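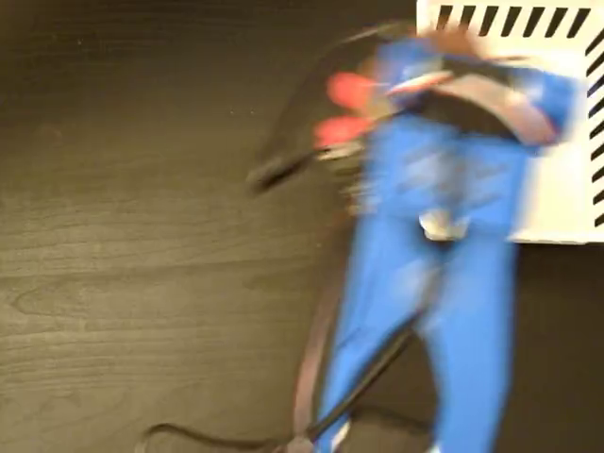

Section 8. Care of the gripper fingers

This section applies to the Culolent bench cell when it is used for garment handling. It covers inspection, cleaning and replacement of the finger pair. Work on the arm joints is dealt with in the Forsyth service book and must not be attempted from these instructions.

CAUTION: Fingers can close without warning while the drive is live. Switch off at the Rekstead supply box and wait until the status lamp goes out before putting a hand between them.

8.1 When to inspect

Inspect the fingers every 200 cycles when handling clothing with buckles, snaps or zips, and every 1,000 cycles when handling plain cloth. Replace both fingers at 3,000 cycles, whatever their condition. Enter the cycle count in the cell log each time.

8.2 Inspection

1. Remove any garment from the work surface and send the arm to the service position.

2. Open the jaws slightly and switch off the supply.

3. View the fingers from the side. The teeth at the two tips should stand nearly opposite each other, one above the other, with a narrow and even gap between them.
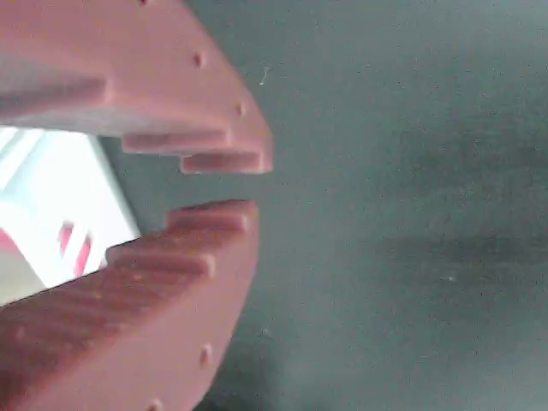
4. Examine the steps behind each tip tooth. Run a fingertip along every edge. An edge that catches the skin will also catch thread.

5. Look into the small round holes on the slanted outer faces. Lint collects in them and should be lifted out with a soft brush.

6. Wipe both fingers with a dry cloth. Do not use solvent - it makes the surface brittle.

Note: A slight haze or change of colour on the outer faces is normal and need not be reported.

8.3 Replacement

1. Support the finger with one hand and undo its fixing screws at the base.

2. Fit the new finger and tighten the screws by hand only.

3. Repeat for the second finger. Never pair a new finger with a worn one.

4. Restore the supply and run the closing test from the service menu. If the tips meet unevenly, switch off and refit.

Worn fingers are to be returned in pairs to the Skastport depot with a copy of the log page.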